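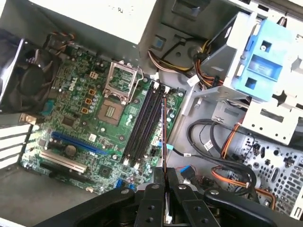 Sistus, the electronics refurbishing shop in Lilovard, has spent March comparing two grippers for taking apart and rebuilding old desktop computers. Memory modules are the main test job, as they have to go in straight and need a firm push at the end.

Both grippers have two parallel fingers and run on the same arm. The first is the stock model that came with the arm. The second, called Kahsay, was designed in-house by Arvid Hellström and has narrower fingertips so it can fit between neighbouring slots.

Each gripper is due to make 600 insertions. Kahsay had reached 349 when the shop gave its first update, and the stock model was finished.

"The stock one is stronger but it lets the module tilt," said Hanna Shevchuk, who runs the tests. "With the narrow tips we miss the slot less often, but we've had to replace the screws twice."

A camera at the wrist is used to line the module up over the slots. Moataz El Idrissi is working on the controller, which stops the arm when the push force climbs too early.

Sistus handles some 2,000 desktops a year, most of them from schools and government offices. Staff will keep doing the processors by hand for now. A choice between the two grippers is expected once Kahsay's run is complete.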